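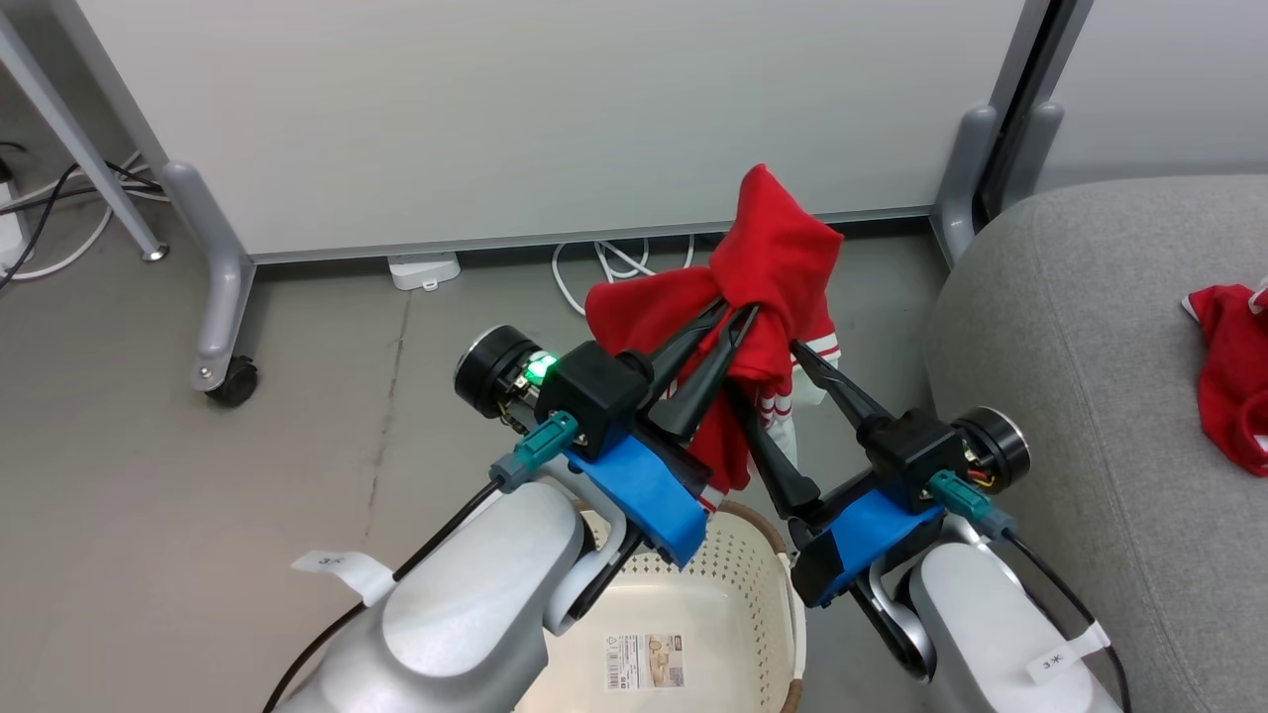 A red garment above a cream-colored laundry basket.

FOR RELEASE 10 July 2018

Telledum Adds Sleep Diary Module to Clusside Therapy Platform

TORNELL – Telledum has released a sleep diary module for Clusside, its between-session record system for outpatient counseling practices. The module is included in existing licenses and is enabled by the practice administrator.

Clients enter bedtime, estimated time to fall asleep, night wakings and rising time. Entries may be edited for 24 hours, after which they are locked and passed to the treating clinician. A free-text field accepts up to 600 characters. Sleep efficiency is calculated per night and as a weekly mean.

The module was tested from February at outpatient practices in the Tornell area, with 304 clients enrolled. Of these, 200 kept the diary through the full test period. Missing nights are shown as gaps in the chart and are excluded from the mean.

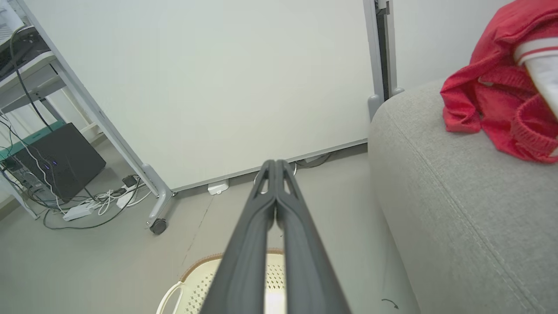

Nwosu, whose practice took part in the test, said the locked entries had shortened the review at the start of each session, but asked for a printed version for clients who do not want a phone in the bedroom. A printable form is scheduled for the next update.

The diary does not diagnose insomnia or any other disorder and does not issue alerts. Clinicians remain responsible for reviewing entries and for arranging urgent care.

Practices can request setup instructions through the Clusside support page.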